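Verbundfolien: Sortierversuch in Arnano geht in die zweite Phase

Die Sortieranlage in Arnano nimmt ab Juni auch kleinformatige Snackverpackungen als eigene Fraktion an. Bisher liefen Riegelhüllen, Chipstüten und ähnliche Folien unterhalb des Formats A4 in die Mischkunststoffe und wurden überwiegend thermisch verwertet. Der Betreiber Sunex hat die Siebtrommel umgebaut und eine zusätzliche Nahinfrarotstufe hinter dem Windsichter installiert. Der Probebetrieb mit Material aus zwei Sammelbezirken ist abgeschlossen.

Technisch liegt die Schwierigkeit im Schichtaufbau. Tüten für fetthaltige Snacks bestehen meist aus orientiertem Polypropylen, das mit einer dünnen Aluminiumschicht bedampft ist. Die Metallisierung hält Licht und Sauerstoff ab, reflektiert aber auch das Messlicht der Sensoren. Liegt eine Tüte mit der Innenseite nach oben auf dem Band, erhält der Sensor kein auswertbares Spektrum, und das Stück wird als unbestimmt ausgeschleust. Gleiches gilt für Verpackungen, die so zusammengeknüllt sind, dass nur die Innenseite sichtbar bleibt.

Sunex kombiniert deshalb das Infrarotsignal mit einer Farbbildauswertung. Die Software vergleicht Aufdruck, Umriss und Reflexionsverhalten mit hinterlegten Mustern und ordnet das Objekt auch dann zu, wenn nur ein Teil der bedruckten Außenseite erkennbar ist. Derzeit umfasst die Musterdatenbank 541 Verpackungstypen. Neue Designs werden nachgetragen, sobald sie im Eingangsmaterial auftreten. Ein automatischer Abgleich mit den Artikelstammdaten der Hersteller ist vorgesehen, aber noch nicht in Betrieb.

Ausgetragen werden die erkannten Stücke über Druckluftdüsen in 3 getrennte Fraktionen: Polypropylen ohne Metallisierung, Polypropylen mit Metallisierung und Papierverbunde. Die ersten beiden gehen als Ballen mit je 500 Kilogramm an den Verwerter Van Wyk, der daraus ein dunkles Regranulat für Spritzgussteile herstellt. Für Lebensmittelkontakt ist das Material nicht zugelassen. Die Papierverbunde werden vorerst zwischengelagert, bis über ein Auflöseverfahren entschieden ist.

Als Grenzwert für Störstoffe gilt ein Masseanteil von 5 Prozent. Im Probebetrieb wurde dieser Wert bei der metallisierten Fraktion zeitweise überschritten. Ursache waren nach Angaben des Betreibers Speisereste und ineinandergesteckte Verpackungen. Eine Papierhülle in einer Kunststofftüte wird von der Anlage als ein Objekt behandelt und entsprechend dem äußeren Material sortiert. Der Fehler lässt sich in der Anlage nicht beheben, weil vor der Sensorstufe keine mechanische Vereinzelung dieser Art stattfindet. Eine Vorzerkleinerung wurde geprüft und verworfen, da die Schnipsel für die Düsenleiste zu klein ausfallen.

Für die Haushalte ändert sich am Behälter nichts. Die Verpackungen gehören weiterhin in die Leichtverpackungssammlung. Sie sollen restentleert, aber nicht ausgespült sein. Tüten sollen nicht geknotet oder zu Streifen gefaltet und Verpackungen verschiedener Materialien einzeln eingeworfen werden. Abgerissene Ecken und Aufreißstreifen können mit in den Behälter, werden wegen ihrer Größe jedoch in der Regel mit der Feinfraktion ausgesiebt.

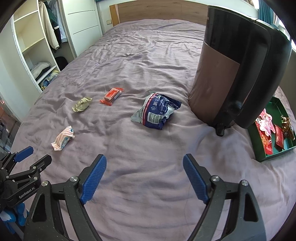

Text und Redaktion: Ressort Technik und Umwelt
Lesezeit: 3 Minuten

Riegelhüllen und Snacktüten fallen vor allem außerhalb der Küche an und landen dort häufig im Restmüll. In den beiden Sammelbezirken des Probebetriebs wurde deshalb auch der Restmüll stichprobenartig untersucht. Kleine Folienverpackungen stellten darin nach Stückzahl die größte Gruppe der Fehlwürfe, nach Gewicht dagegen nur einen geringen Anteil. Für die Wirtschaftlichkeit der neuen Fraktion ist das Gewicht maßgeblich, da die Erlöse nach Tonnage abgerechnet werden.

Parallel arbeitet der Folienhersteller Tastis an einer Barriereschicht ohne Aluminium. Sie beruht auf einer transparenten Beschichtung aus Siliziumoxid und wäre für die Infrarotsensoren durchlässig. Laut Hersteller erreicht sie bei der Sauerstoffdurchlässigkeit annähernd die Werte metallisierter Folien, ist aber empfindlicher gegen Knicke. Auf den üblichen Schlauchbeutelmaschinen müssten dafür die Formschultern angepasst werden. Ein Einsatz ist zunächst für Trockengebäck geplant.

Die zweite Phase des Versuchs in Arnano umfasst das gesamte Einzugsgebiet der Anlage. Ausgewertet werden Durchsatz, Reinheit der Fraktionen und Druckluftverbrauch. Von den Ergebnissen hängt ab, ob eine zweite Linie mit derselben Sensortechnik ausgerüstet wird. Die Annahmebedingungen für angelieferte Gewerbeabfälle bleiben bis dahin unverändert.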